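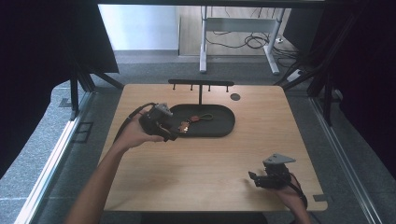

2021-12-12
Hall table, keys and small hanging things

Back at the key problem again, and I do want to get this down while I still remember which thoughts were mine and which were Caradog's, as we've started to borrow each other's opinions and argue them back the next morning.

The question hasn't moved much since September. People come in the door with their hands full and they want to put their keys somewhere. A hook is tidier, a tray is quicker, and the little rack with the tray under it is supposed to give you both. I was rather sniffy about it when Ásdís first brought it up (I said it looked like something for earrings, and I still think it does a bit), but I've grown fond of it. It's plain and dark, it goes nicely with the honey colour of the small square table, and it doesn't shout at you when you come into the room.

Leather keychain first. Reddish-brown tab, thin olive-green cord loop, copper-coloured metal piece. I chose it because it's the awkward one. A plain steel split ring will go over more or less anything, but a cord has ideas of its own. It lies in the tray with the loop curled over to one side, and you have to find the opening before you can think about hanging it. My first instinct is always to pick the thing up by the leather, as that's the nice part to hold, and then the loop is hanging off wherever it likes. Picking it up close to where the cord joins the tab gives you a lot more say in the matter. I've written that on the card by the door too, so please don't take the card down, Caradog.

Four pegs, two each side of the post. I'd thought four would look mean for a family, but with anything bulky on neighbouring pegs I expect they'd get in each other's way, so I'm happy leaving it at that. The pegs are on the underside of the bar, and this is my one real grumble. You come at them from lower than you expect. Everybody I've asked to try a rack like this goes for the top of the bar first, as you would with a towel rail, and then has a little think. Perhaps that's only habit and a week of living with it would cure it. Ásdís reckons so. She's lived with one at Nastcombe since spring and says she doesn't look any more.

The tray I have no complaints about at all. It's a good generous oval with a raised rim, and it forgives you if you miss. I like that the post comes up at the back, so the front is left clear for coins and receipts and whatever else comes out of a coat. For the Feka write-up I'd go so far as to say the tray is the better half of the thing, and I know that'll cause a discussion.

The small round dark grey disc stays on the bare wood to the right of the rack for now. I keep wanting to tidy it into the tray and I'm asking everyone, myself included, to leave it be until we've settled the layout. If it goes in with the keys we're comparing a different arrangement altogether and the Gwilliam notes won't line up with ours.

Odds and ends while I'm here:

The tabletop picks up a shine in the middle under our lights. Pleasant to look at, less pleasant if you're trying to judge the colour of the cord against it. Keep the swatches on the tray side when you're matching.

Wirimel sent their price list, 79 dollars for the rack and tray together. Nearly 12 dollars more than I'd have guessed. Caradog thinks that's fair for something you use every day of your life, and he may be right, but he also paid a silly amount for a butter dish.

Still to do: a bunch with several keys on it, something with a lanyard, and a set with one of those big fluffy pompoms, if somebody will own up to having one. Ásdís is bringing her mother's old house keys, which she says weigh as much as a small dog. I'd like those on an outer peg first, then on an inner one, and I'll keep a hand near the post while we do it.

Card by the door needs a new pin.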